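Hosora H2 hand-held gripper pair
Sold by Sandhu, Vindulstead

The Hosora H2 is a set of two hand-held grippers for people who want to record manipulation work without bringing a robot to the place.

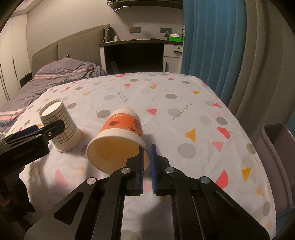

You hold one gripper in each hand and do the task as you would normally do it. The opening of the fingers and the movement of the hand are saved together with the video, and later this material can be used to train a policy for a two-arm robot. We sell the set to university labs, to small companies and also to private persons who collect data at home.

Fingers and pads

Each gripper is black, with an open linkage and slotted arms. The slots keep the weight low and they let the camera see a bit more of the table behind the mechanism. The joints turn on silver pivot screws. Please check the screws before a long day of recording, and tighten them only by hand with the key from the box.

The pads are blue and ribbed. Paper cups are a good first task for them: a cup is light, it rolls away easily, and it shows at once if the operator closes too hard. A cup lying on its side is more difficult than a standing one, and we advise to start with the standing one and to add the lying one on the second day. Very thin or oily objects can still slip — for these we can supply a softer pad on request.

View of the camera

The lens is very wide. Straight table edges look bowed in the recording and the corners are dark. Our software contains a calibration file for this, so you do not need to correct the video yourself. Patterned tablecloths are allowed and in our experience they help the tracking, while a plain glossy table can make it worse.

Software

The set works with Pillow, our recording program. Pillow runs on a normal laptop, shows both hands side by side and marks the takes where the tracking was lost. You can export single takes or the complete session. The licence is included in the price and has no end date.

What is in the box

2 grippers, left and right
1 set of spare pads
Charging cable
Key for the pivot screws
Printed calibration board
Short manual in English

Price and delivery

Complete set: 2,675 pounds
Spare pads, one set: 196 pounds
Set without cameras, for labs that have their own: 2,000 pounds

Orders are packed in Vindulstead. Sets ordered before noon leave us on the next working day. The softer pads are made to order and the next batch is planned for June. For repairs, please write to Sandhu first and wait for the return label — parcels without a label cannot be matched to your order.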